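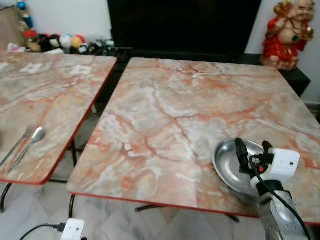
[cafe-fitout] Re: Edge trim lifting on laminate tops

Archive: Zestham fit-out list, September

> We have a run of square tops, particleboard core, high-pressure laminate
> face, glued-on PVC edge trim. The trim is lifting at the corners after one
> season. Fitter used contact adhesive from a can. Corners are square, no
> radius. Is there any point regluing, or should we go to T-molding? Also,
> does anyone have a view on the backer? Some of the tops have a slight cup
> to them.

Two separate problems, I think.

Trim first. PVC strip has memory. If it was wound tight on the spool and bent cold around a square corner, it will pull away from contact adhesive sooner or later, and cleaning water gets in behind it. Regluing works if the core is still sound. Push a thumbnail into the exposed edge. If it crumbles or has swelled past the line of the laminate, stop there and replace the top.

If the core is good:

Peel the loose section back to where the bond is firm, and a little beyond.
Scrape off the old adhesive. Solvent softens it but carries residue into the board, so I scrape dry.
Seal the bare edge with thinned adhesive and let it dry completely.
Recoat both faces. Wait until neither is tacky to a knuckle.
Warm the strip with a heat gun on low at the corner only, press it around, and hold it until it cools.
Trim flush with a sharp chisel, bevel side up.

We did 64 tops this way at the Trondness canteen. The ones that failed again were all ones where I had skipped the sealing coat.

T-molding is better for hard use but you need a slot cut in the edge, centered, and the barb has to match the slot. Widix list theirs as 824 and 893. The first has the narrower barb and is the one for standard particleboard. Do not try it on a top with swelled edges, as the slot will not hold. At outside corners, notch the barb before bending. It will not take a dead square corner, so you would have to put a radius on yours, and that means cutting back the laminate too. On existing tops I would not bother.

On the cupping: ask whether there is a backer sheet at all. A laminate face with a bare or painted underside will move with humidity, and the top cups toward whichever side is drier. Paint does very little. If the cup is small and the base has a wide spider, you can sometimes pull it flat with the screws, but check the length first. Adding a backer afterward rarely straightens anything.

Does anyone still have the Ambrose data sheet for the low-odor contact adhesive? My copy is missing page 10, with the open times.

--
cafe-fitout mailing list
To leave the list, send a blank message with "unsubscribe" in the subject line.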